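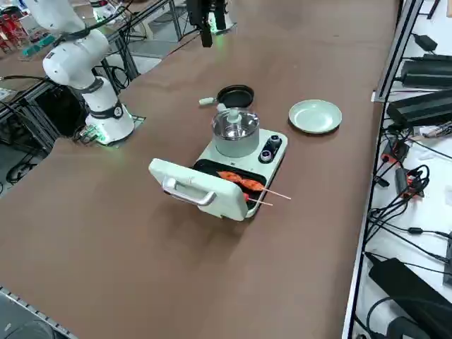
Yolanda Mercado has a theory about why robots get bad at long jobs, and she told it to me before I'd even got my jacket off. She runs the manipulation group at Enetness, and for most of the past year she and her colleague Neelam Kushwaha have been teaching a pair of robot arms to make breakfast. I'd pictured something grand. What they've got is a long brown table and a mint-green breakfast machine with a grill on one half and a steel pot on the other, the kind of thing you'd buy for a first apartment. When I walked over, there were two skewers lying across the grill plate and the lid was tipped open. "Don't lean on the table," Mercado told me. "Everyone leans on the table."

So, the theory. Most people who train robots by demonstration record a person doing the whole job start to finish, then feed the recordings to a model and hope it copies the person. That works nicely for short stuff. For a job with a lot of steps it tends to fall apart somewhere in the middle, and Mercado thinks the field has been blaming the wrong part.

"We all said the model forgets what it was doing," she said. "I said it too, I wrote it in a grant! But when we went back through the failures, the robot mostly knew what step it was on. It was just starting that step from a place no person had ever started it from."

Kushwaha put it in kitchen terms for me, which I needed. Say the arm sets a skewer down a little crooked. No big deal by itself. But now the turning step begins with a crooked skewer, and in the demonstrations the turning step always began with a straight one, because the person had just put it there neatly. The arm grabs a bit off, the skewer rolls, and by the time you get to plating you're in a situation the model has never seen.

Their fix is a method they call Gritance. (I asked what it stands for. Nothing. Kushwaha wanted a name that wouldn't turn up anyone else's paper in a search.) Instead of recording every demonstration from the top, the operator records a few full runs and then a lot of what they call mid-starts. The robot runs on its own up to some random point, freezes, and hands over to the person, who has to finish the step from whatever mess the robot left behind.

"It's miserable work," Kushwaha said, pretty cheerfully. "You don't get to set anything up nicely. You inherit the robot's bad morning."

I tried it. The arms froze with one skewer pinched way too close to the end, and I had maybe a second of confidence before I dropped it off the front of the grill. Kushwaha saved the recording anyway – she says the ones where people fumble and recover are worth keeping, though mine had no recovery in it, and I noticed her tag it for deletion later.

The numbers are what got me out to see them. They collected around 2000 mid-starts over the spring and summer and compared the result with a model trained on the same hours of ordinary full-length demonstrations. Each model then got 50 tries at the whole skewer routine, which they split into eight steps. The ordinary one finished the routine three times. Mercado wouldn't give me the final count for Gritance because the paper is still in review, but she did say it was "more than half, and I'd be annoyed if you wrote anything fancier than that."

I asked where it still breaks. She answered right away, which I liked. "Lids. Lids and handles. If the lid isn't open as far as it expects, it'll push on it forever. It's so polite about it, it just keeps pushing." They've got a timeout now, and they both hate the timeout.

There's also the question of whether any of this works outside their room. A lab called Vidmar has been running the same method on cable routing, with different arms, and Mercado says the early results there are smaller but in the right direction. Kushwaha was more careful. She thinks cooking may be flattering the method, since food moves around so much that ordinary demonstrations do especially badly on it. "If the parts are rigid and everything's in a fixture, I don't know that you need us," she said. Mercado made a face at that. They've clearly had this argument before, and I got about ten minutes of it.

The training code goes up in October, on top of Breruvska, the logging tool they already share with a couple of other groups. The recordings will take longer. Someone has to go through and mark every handover point by hand, and when I asked who, Mercado pointed at Kushwaha and Kushwaha pointed at Mercado.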